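Pesquisar neste site Digite e tecle Enter

A cantina do Pisero fechava em outubro. O aviso, colado na porta, citava a cláusula 4 do contrato: reajuste de 185 para 300 por metro, sem renovação.

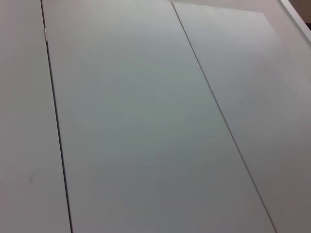

O dono leu a cláusula duas vezes e recalculou. Com mais de 200 refeições por dia, a margem ainda ficava negativa.

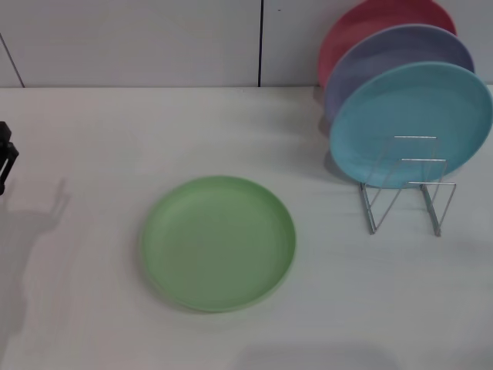

Às seis, ligou para a Irnport, administradora do prédio. Atendeu a gravação. Ele ditou o número do contrato, desligou e pôs o feijão de molho para o dia seguinte.

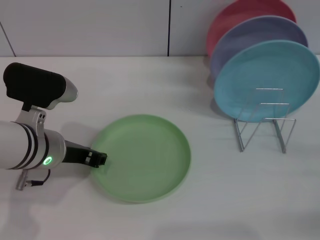 Prato verde-claro sobre a mesa branca.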